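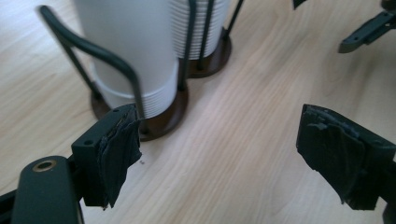
## 3. Setting Up Your Grinura Hot Water Urn

Welcome to the part of the guide where you finally get to make something warm to drink! If you've worked through Section 2, your urn is out of its box, the packing foam is gone from under the lid, and you have the drip tray and the filter ring somewhere close by. Set aside an unhurried half hour for the first fill. After that, the morning routine is very short.

### 3.1 Choosing a spot

1. Pick a sturdy, level table or counter within reach of a grounded wall outlet. The cord is short on purpose, so please don't stretch it across a walkway.
2. Leave a hand's width between the back of the urn and the wall. Steam comes out of the rear vent and will loosen wallpaper over time (we learned this in our own break room).
3. Put the supplied silicone mat under the urn if the surface is wood. Heat from the base can leave a pale ring. 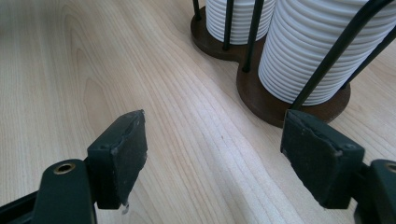
*Figure 2. Light-colored wooden tabletop.*

4. Turn the urn so the tap faces the people who will be using it, with the tap handle standing straight up. Straight up is closed.

**Caution:** The urn draws 3000 watts while heating and must have its own circuit. Don't use an extension cord or a power strip, and don't plug a toaster or a second urn in beside it. If you're not sure what your outlet can carry, ask an electrician before you go any further.

### 3.2 Fitting the filter

The urn takes a Stovov ring filter, and one comes in the box. It feels a little like a stiff sponge and has a flat side and a ribbed side.

1. Soak the filter in a bowl of cold water until the bubbles stop.
2. Press it into the ring with the ribbed side down. You'll feel it settle — there is no click, so don't keep pushing for one.
3. Lower the ring onto the post inside the tank and give it a quarter turn to the right.

**Note:** A filter is good for 3000 cups. If your water is very hard, you may notice white flakes before then, and you're welcome to change it early.

### 3.3 First fill and rinse

1. Check once more that the tap is closed. (Everybody forgets this one time.)
2. Pour cold water into the tank up to the upper line. A full tank serves 22 cups.
3. Put the lid on, turn it until the two arrows meet, and plug in the cord.
4. Press the round button. The amber light comes on and stays on while the water heats. A full tank takes 17 minutes from cold.
5. When the light turns green, unplug the urn and let it stand until the outside is cool to the touch. Drain all of the water through the tap into a bucket or sink and throw it away. Please don't make tea with it!
6. Repeat steps 1 through 5 once more. A faint metallic smell on the first round is normal and should be gone by the second.

**Caution:** Never take the lid off while the amber light is on. The steam underneath is much hotter than it looks.

### 3.4 Serving

1. Hold the cup upright under the tap, close to the spout, and pull the handle toward you gently.
2. Let go of the handle when the cup is three-quarters full. The handle springs back by itself, but a few more drops will follow.
3. Slide the drip tray back into place and empty it whenever the red float shows.

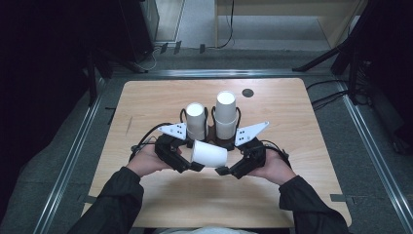 *Figure 3. Paper cup on its side.*

Use cups made for hot drinks. Thin cold-drink cups go soft in your fingers, and a double cup is a kindness to anyone with small hands. For instant coffee, add the powder first and the water second. The Lorente sampler packed with the urn is measured for one cup per packet, though a few of us like it with half a packet more.

### 3.5 Keeping a log

Larger sites often tape a sheet inside a cupboard door with the date of each filter change. Lorri-style logbooks aren't needed; a plain piece of paper is fine. Lowri Probert at our Kerkberg service desk can mail you a printed one, and she'll also help if your green light never comes on. Have the serial number from the underside of the base ready when you call, and read it off while the tank is empty and cool.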